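会報編集部・整理係からのお知らせ

白いもの、丸いもの、名前のわからないものを仕分ける人を募集します

ジムベルク生活道具資料室(Jumberg)では、収蔵品の整理を手伝ってくださる方を募集しています。収蔵品と書くと立派に聞こえますが、要するに、よその家の台所や洗面所や物置から引き取ってきた道具類です。蓋だけのもの、胴だけのもの、蓋と胴がそろっているのに何の容器なのか誰も言い当てられないもの。そういう品が棚に並び、棚に並びきらなかった分が箱に入り、箱に入りきらなかった分が廊下にあります。廊下は消防の方に叱られたので、現在は会議室にあります。会議はしばらく立ったままやっています。

目録に載っている品は3,754点です。載っていない品の数は、載っていないのでわかりません。今回の募集は、この「載っていない」側を少しでも減らすためのものです。

■ 仕事の中身

一点ずつ箱から出し、柔らかい布でほこりを払い、寸法を測り、カードに書きます。書く項目は、形、色、材質(わかれば)、動く部分の有無、傷や汚れの位置、それから呼び名です。最後の呼び名がいちばん時間を食います。前任の整理係は呼び名の欄に「例のあれ」と書いたカードを相当な枚数残していきました。棚のどこを探しても例のあれしか出てこない時期があり、当室ではこれを教訓として、呼び名が決まらないときは見た目をそのまま書くことにしています。「白い筒、端に銅色の輪」で結構です。詩情はいりません。

汚れは落としすぎないでください。ほこりは払う、染みは残す、迷ったら残す、というのが当室の方針です。熱心な方ほど磨いてしまいます。以前、持参の研磨剤で真鍮の匙を新品同様にしてくださった方がいて、そのお気持ちは今も棚で光っています。

つまみやレバーの付いた品は、動かす前にカードを書いてください。固いものを力ずくで回さないこと。回ったとしても、元の位置がわからなくなります。

■ 作業の部屋

作業室は、旧クフィアトコフスキ(Kwiatkowski)洋品店の二階です。階段は急で、手すりは片側だけにあります。大きな机が2台、椅子はそれより多くありますが、座り心地のよいものから埋まります。窓は北向きで、白い品の傷を見るにはよい光が入り、冬の指先にはあまりよくない光が入ります。電気ストーブはあります。お茶も出ます。お茶菓子は出る日と出ない日があり、その法則は解明されていません。

■ こんな方に

年齢、経験は問いません。骨董の知識もなくてかまいません。むしろ知識のある方は、一点ごとに由来を語り始めて午後が終わることがあるため、由来は休憩時間にお願いしています。

字が読める形で書ける方。定規の目盛りを端から読める方。似たような白い品が続いても、前の品のカードを写して済ませない方。この三番目の条件を軽く見ないでください。白い品は本当に続きます。

逆に、「これ、うちにもありました」と一日に32回言ってしまう方は、多少の自制をお願いします。十回までは係も喜んで聞きます。

■ 条件

定員は19名。一回の作業は二時間で、続けて来られる方は月に二回以上を目安にしてください。交通費は実費をお支払いします。謝金は図書券です。当室の予算規模を考えると、これでもかなり思い切った額なのですが、額面を見てもそうは思われないでしょう。

服装は自由ですが、袖口の広い服は品物を引っかけますのでお避けください。指輪、腕時計は外していただきます。手袋はこちらで用意します。大きさは大と小があり、中はいつも切れています。

■ カード書きの練習

初回には練習として、全員に同じ品のカードを書いていただきます。人によって驚くほど違うカードになります。「筒」と書く方、「胴」と書く方、「大根」と書いて消した跡のある方。どれが正解ということはありませんが、大根は困ります。

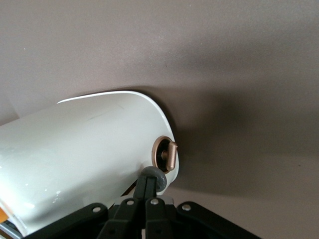
第32号

白い品の例として、まずこうした筒形のものから始めます。白いので簡単そうに見えて、つやがあるため、光の筋と汚れの筋を取り違えやすい形です。上のほうに細い黒っぽい跡があり、ほかにも灰色がかったかすれや薄い染みが散っています。カードには位置も添えてください。「全体に少し汚れ」の一言で片づけたくなる気持ちはわかりますが、それでは次に見る人が、どの白い筒の話なのか見当をつけられません。

丸みのある端には銅色の輪、その中に黒い中心部、そこから輪と同じ色の小さなレバーが出ています。先の丸い、短いものです。用途の欄は、推測なら推測と書いてください。空欄でもかまいません。自信に満ちた誤りより、空欄のほうがあとで直しやすいからです。

■ 応募の方法

はがき、または作業室の受付箱へ、お名前、ご連絡先、来られそうな時間帯を書いてお送りください。あわせて、ご自宅にある品を一つ選び、名前を使わずに三行で説明した文を添えてください。これが選考のすべてです。何の品か係にわかれば合格で、わからなくても面白ければ相談します。前回は、読んだ係の全員が急須と信じた文の正体が長靴だったことがあり、その方には現在、主力としてご活躍いただいています。

締め切りは4月6日、当日の消印まで有効です。結果は応募された方全員にはがきでお知らせします。

作業は年内いっぱい続け、12月にファロヴァノ(Farovano)通りの展示ケースで、仕分けの済んだ品の一部を公開する予定です。ケースは小さいので、出せるのはほんの一部になります。ご自分の書いたカードが品物の横に並ぶ可能性がありますので、字はその覚悟でお書きください。

なお、品物の持ち込みによる寄贈は当面お受けしておりません。受付箱に品物を入れて立ち去るのもおやめください。先月も蓋が一枚入っていました。胴をお持ちの方は、お手数ですが蓋のほうを引き取りにいらしてください。

ジムベルク生活道具資料室 整理係
(会報『ジレデッティ(Ziredetti)』編集部 兼務)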